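Home Tickets My Queue Knowledge Base Log out

Ticket 1121: Two-finger gripper drops or misses thin objects in bin test
Opened by: Ronja Forsberg
Assigned to: Chutima Panyasiri
Status: Open, waiting on reply

Ronja, Monday-ish

Hi Chutima! So I've been running the Sestell fingers against the Kuvarus ones like we talked about in March, same arm, same bin, same wrist plate, and I'm stuck on something that I think is either your controller settings or me being dumb. Please tell me which.

With the Kuvarus set everything was kind of mediocre but predictable. Swapped to Sestell, re-zeroed, ran the open/close check five times (fine every time), and started a batch of 200 picks. Cups are great. Round stuff is great. Anything thin and flat against the floor of the bin, the fingers close on air and the controller happily reports a good grasp. It lifts, moves over to the other compartment, opens up, and logs a success with nothing in it. I only caught it because I was standing there eating a sandwich.

The error, when I do get one, is code 3305, and that's only if the fingers close all the way. If they stop even a hair before that I get nothing.

Things I tried already:
- Power cycled the arm and the gripper, separately and then together
- Reseated the gripper connector at the wrist
- Put the Kuvarus fingers back on (problem goes away, mostly)
- Dropped the closing speed to half
- Yelled a little

Chutima, same day

Not dumb! 3305 is the "fully closed, no object" flag and the threshold for it lives in the finger profile, not in the main config. My bet is you're still on the Kuvarus profile. Can you check which one is loaded, and also send me what the bin looks like with the objects in it? I want to know how close to the walls you're asking it to work.

Ronja

Ugh, yes, still on the Kuvarus profile. Loaded the Sestell one and the false successes dropped a lot, so thank you, that's most of my week back. It still misses the long skinny thing along the divider almost every time though. Here's the bin:

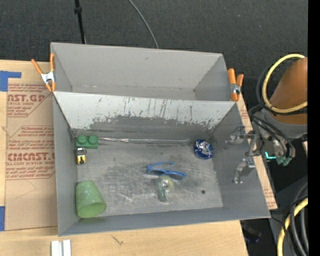
Bin test, Sestell fingers, arm at the right wall. Rear compartment is the drop side.

The skinny piece lies right up against the bottom of the divider, and the divider slopes, so whichever way I rotate the wrist one finger seems to want to be where the plastic or whatever it is already is. The sunglasses are hit or miss. When it goes for an arm of the glasses it's lovely, when it goes for the lenses it skates off.

The clamps on the sides are staying, before you ask. I tried a run without them and the bin walked every time a finger touched a wall, which threw off the next pick, and then I was chasing two problems.

Chutima

Okay, that helps. Two things. The approach height in the Sestell profile assumes a flat floor with clearance on both sides, so next to a slope it stops high. Try lowering the approach by two millimeters only for picks near the divider. Second, turn on wall avoidance, but set it to "slide" and leave "reject" alone. Reject will just make it skip everything along the edges and your numbers will look wonderful for no reason.

Also what camera height are you at?

Ronja

600 mm above the table, same as for Kuvarus. I didn't want to change it halfway through the comparison.

Tried both changes. Slide mode is so much better! It nudges down the slope and gets under the thin one maybe one time in three now, which beats never. Lowering the approach made a horrible scraping noise on the first try so I backed it off to one millimeter and it's been quiet.

Brenda Urrutia wants to know if we can just call it for Sestell and move on to the Gallardo controller. I'd rather rerun the whole Kuvarus batch with slide mode on first, otherwise I've given one set of fingers a head start. Is slide available in the Kuvarus profile or do I need a newer file from you?

Chutima

You need a newer file. Pornthip has it, I'll ask her to drop it in the shared folder by Friday. Leaving this open till you've rerun.

3 comments hidden | 2 watching | Share (0)

Bridside Support Desk | Contact | Back to top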